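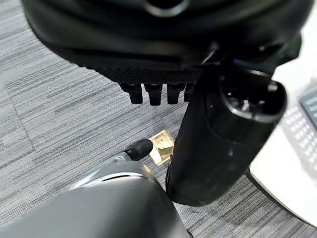 Mallet Neighbors Open Their Doors for a Second Season of Shared Suppers

MALLET, June 2, 2018 - The Darine Supper Club is happy to announce that its shared evening meals are coming back to the old grange hall on Gitow Street, and this year everybody in town is invited, whether they cook or would much sooner wash up afterward.

The first season, which ran through the dark weeks of December and well into spring, served 3153 plates of food, from bean soup and corn bread to a peach cobbler that people still bring up at the post office. Suppers begin at 7 p.m. and the doors open early for anyone who likes to set tables and chat - plenty of folks do. There is no charge, though a dish to share is always welcome, and so is a jar of your grandmother's pickles.

Tekon Hardware has kindly given the hall two new stoves, so the kitchen should be able to keep up with the line this time.

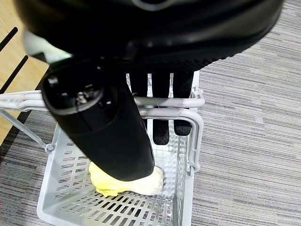 One regular from last season wrote to the club that she had lived in Mallet for nearly 7 years before she learned the names of the family across the road, and that she learned them over a bowl of soup.

To offer a dish or ask for a ride, please stop by the hall or leave a note at the Tekon Hardware counter.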